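We use cookies to keep this site working. By continuing to browse you accept our use of cookies. Accept | Settings

Household Skills, Session 6: Small Sweeping

Last updated: September 7, 2020

Okay, so last session was floors and the big broom, and I got carried away with corners and never reached the little stuff. Today is all table crumbs, shelf dust and the bit of dirt that falls out of a plant pot when you move it. You'll want a hand brush, a dustpan and something to tip into. Spend 30 minutes on the practice part at the end (more if you're enjoying yourself, I won't stop you!).
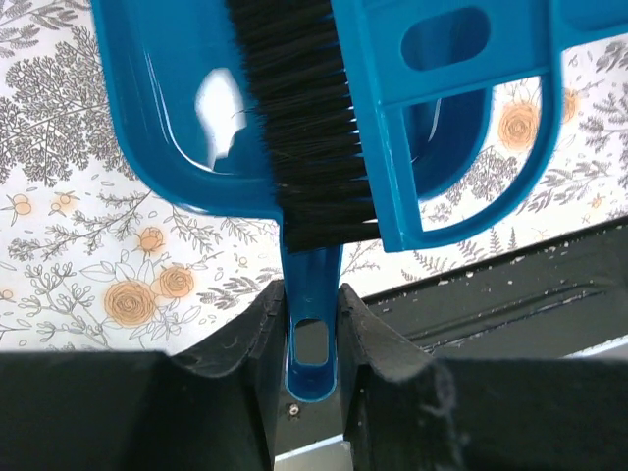

Notes by Kofi Mahama
Household Skills handouts, Boateng Evening Classes

I'm a big fan of the matching set. My own is a Hastov, and I've had it so long that I get a bit sentimental about it, but any brush and pan will do the job. Look for long, fine bristles if you mostly sweep crumbs and dust. They bend down into the weave of a cloth and bring the small stuff up, where a stiff brush just flicks it across the room. And get one with a hole in the handle so it can go on a hook — a dustpan that lives at the bottom of a cupboard always ends up under the iron.

Before you sweep anything, check the brush. Old fluff and dust hang on in the bristles, especially near the tips, and if you start with a dusty brush you're painting with it. Knock it against the inside of a bin, then comb it through with your fingers. Every 2 weeks or so I wash mine in warm water with a drop of dish soap and hang it bristles down overnight.

Now the sweeping itself. Put the pan down first, front edge flat, and tilt the handle up just a little. Short strokes toward you. Everyone in the spring group wanted to do one long heroic sweep and everyone in the spring group had crumbs on their shoes. When you think you're done, slide the pan back an inch and go again, and you'll pick up that thin line of dust that gets left at the edge.

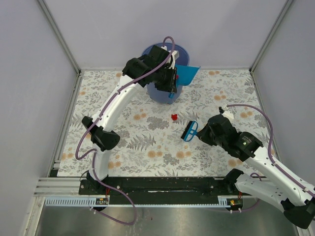
A tablecloth is harder than a bare table, by the way. It creeps. Hold it flat with one hand if you can, or weigh down the far side, and sweep with even less pressure than you think you need. Patterned cloths are lovely and they hide everything, so run your palm over it afterward. Pick up anything bigger than a crumb by hand before you start (caps, beads, bits of toy), or you'll chase it all over the place.

Keep the bucket close, too. I used to walk the full pan across the kitchen to the Bendska bin by the door and leave a trail the whole way! Lower the pan right inside before you tip, then tap it on the side and brush it out.

Practice for next time: sweep one table and one shelf, and write down which gave you more trouble. Bring your own brush if you have one. Reading is the chapter on cloths and covers in the Tostano booklet, starting from the part on shaking out.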